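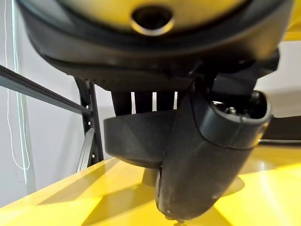

Gripper under the wrist housing, over the yellow table.

4. Fitting and checking the gripper

Right, you've got the arm bolted up and the wrist on, so now comes my favourite bit! I've written this for the Goma build in our shared workshop, but if you're doing yours at home the steps are just the same (you'll only need a sturdier table than you think).

Before you start: power off at the wall, please. The stop button on its own won't do.

1. Offer the gripper up to the wrist with one hand and start both top screws with the other. Leave them loose for now.

2. Wiggle it until it sits square, then nip the screws up a bit at a time, swapping sides as you go.

3. Plug in the finger lead. It only goes in one way round, so if you're shoving, stop and turn it over.

4. Power up and open the Dosura control page. Type 19 in the speed box and leave it there until you've finished this whole section.

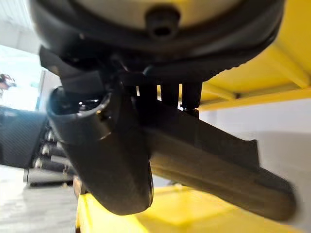
5. Bring the arm down over the table in small steps, 2 mm a press. I go painfully slowly here and I'm not ashamed of it. You want the fingertips close to the surface without touching.

6. Press Set Zero, then lift to 42 mm and come back down. If it stops at the same height, lovely, on you go!

Note: if the page shows error 384, the lead from step 3 has worked loose. Pilar Saavedra spotted that one, and she saved me a whole evening of swearing.

Caution: keep your fingers out from between the gripper and the table whenever the power's on, even when nothing's moving.

Last changed 04/08/2019. Section 5 covers the first pick-up.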